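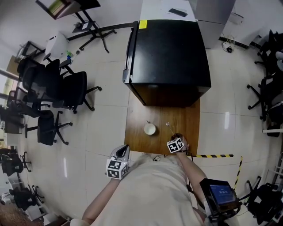

How far should a mini fridge sit from the wall in a shared office?

Leave 3 inches behind it and a little less at the sides, so the heat can get out. Check the manual too, as some models want more. Keep the door clear of chairs.

Tellen
Posted in Office & Workspace - viewed 3,592 times

We're moving our black mini fridge into the meeting room and I'd like to get it right the first time. It's a Caltetti, bought in June, no manual. Can it go on an extension cord?

hivora14
Plug it straight into the wall outlet. Ours was on a power strip and kept tripping at lunch. Also let it stand upright for a few hours after you move it - longer if it was on its side.

Ngui_166
mine is right up against the wall and its fine. gets a bit warm on the sides I guess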